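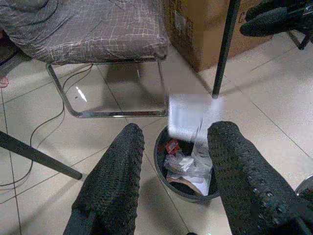
A small round bin on a tiled floor, partly filled.

Small Bins, and How to Live Happily With Them

posted 7/21/24 in Cleaning

I have a soft spot for a small wastebasket. The big kitchen can gets all the attention, with its pedals and its fancy lids, but the little ones do a surprising amount of work. They sit beside the toilet and under the desk and next to the sewing table, and most of us never think about them until one starts to smell or tips over in front of company. I've been meaning to put all my bin notes on one page for a long time, so get yourself something to drink (this one runs on a bit!) and we'll go through them.

Where to put them

My rule is that a bin belongs where the trash happens. If you find dryer lint on top of the washer, you need a bin next to the dryer. If there are always tissues on the nightstand, you need one by the bed. I fought this for years because I didn't like the idea of having a wastebasket in every room, and all I got for my trouble was a wastebasket's worth of trash in every room, with no wastebasket around it.

Try living with a new spot for a couple of weeks before you decide. When we moved into the house on Apaza I put one in the front hall for junk mail, and I was sure it would be the most useful bin in the place. It stayed empty. The mail went straight past it to the kitchen counter, the way mail does, so I moved the bin to the end of the counter and it has been full ever since.

In a bathroom, keep it within arm's reach of the sink if the room allows. Floss, cotton swabs and the little paper tabs off bandages are all light enough to miss with, and if you have to toss them across the room you'll be picking them up off the floor later. Behind the door is a poor place, as I learned with a nice wicker one that got flattened on one side.

Picking a size and a shape

Round bins are easier to clean than square ones. There are no corners for things to get stuck in, and a sponge goes right around in one sweep. Square ones fit better beside a cabinet, and if you have a narrow bathroom you may have to put up with the corners. I keep an old toothbrush for those.

Plastic is my favorite for any room with water in it. Metal looks lovely but it leaves a rust ring on tile if the bottom rim gets damp, and wicker holds on to smells and sheds little bits. If you already own a metal one and love it, stick a few felt pads on the underside, or set it on a cork trivet. Change the felt when it gets grubby.

Dark colors hide scuffs, and light colors show you when it's time to wash. I have some of each and I'm not going to tell you which is better, although I will say that the white one is always the cleanest, simply from nagging me.

Liners

You can buy liners made for small bins, and if that's what you like, go ahead. I mostly use what comes into the house anyway: bread bags for the very small ones, produce bags, and the big crinkly bags that toilet paper is packed in. Cut the toilet paper bag open neatly along one end only and it will fit a desk-size wastebasket beautifully.

The trouble with a saved bag is that it slides down inside the bin the first time you drop in something heavy. There are a few ways around that:

Tie a small knot in one side of the bag at the top, so the opening is snug, and pull it down over the rim.

Slip a wide rubber band around the outside of the bin, just below the rim, over the folded edge of the bag. The thick ones that come on broccoli are perfect if your bin is little enough.

For a bigger basket, sew a loop of elastic. Five minutes, even by hand, and it will last for years.

I also keep several spare bags folded flat in the bottom of the bin, underneath the one in use. You take out the full bag, and there's the next one waiting for you. I can't claim this as my own idea, everybody's grandmother seems to have done it, but I do want to add one thing – put a piece of folded newspaper at the very bottom, below the spares. It catches drips if a bag leaks, and you can throw it out with no scrubbing at all.

Paper-only bins, like the one beside a desk, don't need a liner. Mine just gets carried to the recycling and turned upside down.

Smells

Nearly every smelly wastebasket I've met had something damp in it. Cotton pads, tea bags, the core of an apple somebody ate at the desk. Wet things should go to the kitchen, and if you can get your family to do that one thing you can skip the rest of this section. (If you do manage it, please write and tell me how.)

Otherwise, baking soda. Sprinkle a spoonful in the empty bin before the new bag goes in, on top of that newspaper I mentioned. I used to add a few drops of lavender oil and I've stopped, as it went a bit sickly in warm weather and made the whole bathroom smell like a drawer.

In August I empty the small ones every other day whether they look full or not. The rest of the year, twice a week does it for us.

Washing them

Do them all together. It's hardly more work to wash five than one, once you've got your sleeves rolled up. I line them up in the bathtub, put a squirt of dish soap in each, and run hot water until they're a third full. Let them soak while you clean the sink. Then go around each one with a long-handled brush, saving the dirtiest for last, pour it all down the toilet, and rinse.

For sticky spots, such as gum or a melted cough drop, don't scrape. Rub in a little cooking oil, leave it for ten minutes and wipe it off with a paper towel before you wash with soap. Ice works on gum too, if you have the patience to hold it there.

Dry them upside down, propped against something so that air can get underneath. I use the edge of the tub indoors or the back steps on a sunny day. A bin put back damp will grow that gray film along the bottom, and then you'll be washing it again sooner than you'd like.

And do wipe the floor where it stood! There is always a ring. On tile, plain warm water and a cloth will generally take it up, and an old toothbrush will deal with the grout. On wood, go easy on the water and dry it right behind you.

Emptying without the mess

Start at the room farthest from the door and work your way toward it with one big bag, tipping each small bin in as you go. If the small liners are still clean you can leave them in and just shake out the contents. That saves a good many bags over a year.

Lint, pencil shavings and hair will float up when you tip them. Lower the mouth of the bin down inside the big bag first, gather the bag around it with one hand, and then turn it over gently.

Have a quick look before you tip, too. I have rescued an earring, a library card and the backs of more picture frames than I can explain. Small bins stand right next to the places where we set small things down, and a sleeve brushing past is all it takes.

If yours keeps tipping over

A lightweight bin and a lively dog don't go together. Put a flat stone or a small bag of dry rice in the bottom, under the liner. I've used a leftover floor tile cut to fit, which works very well in a round bin if you nibble off the corners, and it wipes clean. Some people run a strip of that rubbery shelf liner underneath, and it does keep a bin from skating around on a slick floor, though it won't stop a nose.

Next time I'm going to get into brooms and dustpans, and what to do about that line of dust the dustpan leaves behind no matter how many times you back up.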